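ACTA DE REUNIÓN - GRUPO DE TRABAJO DE ARCHIVO Y SALA DE LECTURA
Sede de Saltley, 2020-06-14

Preside: Maureen Tindall. Asisten además los representantes de Sillari y Ashworth. Excusa su ausencia Dandance.

1. Acta anterior
Se aprueba el acta de enero con una corrección: el fondo de Ashworth consta de 152 volúmenes.

2. Mobiliario
Se confirma el uso del armario blanco de dos puertas para los libros de formato delgado. El cajón superior queda reservado para fichas de préstamo y etiquetas. Sillari solicita que no se apilen libros en horizontal sobre las baldas. Se acepta.

3. Ordenación
Los volúmenes se colocarán en vertical, con el lomo hacia fuera, por signatura y no por tamaño. Las signaturas 300 a 999 pasan a la balda inferior. Quedan 11 títulos sin signatura - se asignará antes de su colocación definitiva.

4. Procedimiento de traslado
Los libros se sacarán en grupos pequeños y se dejarán de pie en el suelo, junto al armario, el tiempo necesario para revisar el lomo. Las puertas permanecerán abiertas durante toda la operación. No se dejará ningún ejemplar en el suelo al cierre de la jornada.

5. Presupuesto
Se autoriza un gasto máximo de 300 euros en sujetalibros y material de etiquetado. Ashworth presentará dos ofertas.

6. Ruegos y preguntas
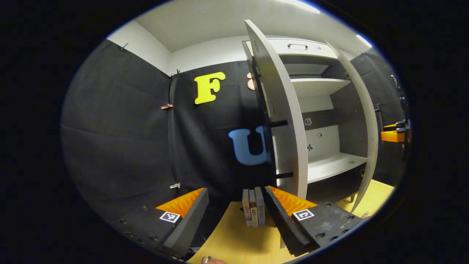
Tindall pidió que constara su reserva sobre el punto 3: los títulos sin signatura deberían ir juntos en la balda superior hasta su catalogación, con una lista provisional pegada en el interior del cajón.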